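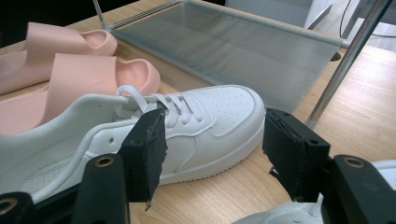
Fig. 1. White low-top shoe with flat laces, on its side.

Seating Allocation for Large Wedding Receptions
Project report, Event Management, second year
Ximena Farías, Hadi Semaan
Supervisor: Leonie Rutherford
Submitted 2019-07-09

1. Purpose
The project compared two methods of assigning guests to tables at a wedding reception. Method A is the manual method used by most planners, with paper slips and a floor plan. Method B is a spreadsheet which scores each pair of guests and moves people between tables until the total score stops rising.

2. Data
The guest list was supplied by the planning firm Ornance with all names removed. It held 283 guests. The couple had stated 20 fixed requests, of which 6 were that two named parties should not share a table. The floor plan was that of the main hall at Praten, with round tables and one long top table.

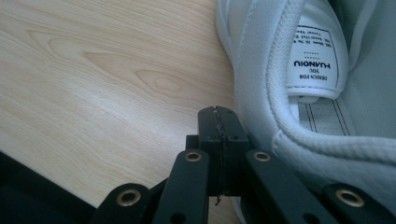 Fig. 2. White shoe on a pale wooden tabletop, close view.

3. Procedure
Pairs were scored from the family and friendship groups given on the list. Pairs with no known link were scored zero. Children were kept at the same table as at least one parent – this rule was applied before any scoring. Method A was carried out by Telma Navarrete of Ornance, who had not seen the scores.

4. Results
Method B reached a total score of 3137 and met all the fixed requests. Method A also met them, with a lower total. The manual plan placed older guests further from the band, a factor the spreadsheet did not hold.

5. Limits
Only one list was tested. Late replies were not modelled, and a change to one table in Method B could alter several others. A locked-table option was written in January but was not tested in time for this report.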